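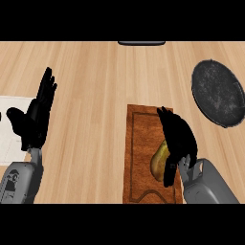
After the hypervisor is installed on both hosts, you must create the virtual switches before you import any guest machines. If you import first, each guest is attached to the default network and you will have to edit them one at a time. Log in to the management page of the first host, open Networking, and add a switch called LAB-INT. Leave the uplink field blank. The guests in this unit do not all have the same needs: one that draws a 3D view should be given a virtual graphics adapter, while a plain file server can run without one. Note which kind each guest is on your worksheet before you go on.

Unit 3: Preparing the Bokcombe lab hosts
Handout revised August 29, 2022

Before you start

You need your lab account, the worksheet and the address of your pair of hosts. The addresses are on the sheet by the door of the Bokcombe room. Do not use the addresses from the July handout, as the hosts have been renumbered.

Storage

Each host has a local disk and a share on the Tidow storage server. Guests go on the share. The local disk is for installation files only.

1. On the first host, open Storage and choose Add Share.
2. Enter the server name and the path from your worksheet. The path is case sensitive.
3. Name the share TIDOW-A. Both hosts must use exactly the same name, or you will not be able to move a running guest in Unit 4.
4. Repeat on the second host.

Check the free space on the share. You need at least 70 GB for the guests in this unit. If there is less, look for old snapshots left under your own account and delete them. Do not delete anything under another account.

Importing the guests

The guest templates are in the Clullomero folder. Import the directory server first and let it start fully. The others look for it when they boot, and will wait a long time at the login stage if it is missing.

Set memory and processors as follows.

Directory server: 8 GB, 2 processors
File server: 8 GB, 2 processors
Graphics guest: 8 GB, 2 processors, virtual graphics adapter on

The import wizard ignores the memory value stored in the template, so check it on the last page before you press Finish.

Time settings

Set both hosts to the same time source. Then turn off host time sync inside the directory server only. The other guests take their time from it. A guest with the wrong time will refuse domain logins, and the error message mentions the password.

If a guest does not start

"No such network" means the switch name differs between the hosts. Check for a trailing space.
"File locked" usually means the guest is still registered on the other host. Unregister it there and try again.

Reading for next week

Bošković course notes, chapter 8, on moving running guests between hosts. Bring your completed worksheet.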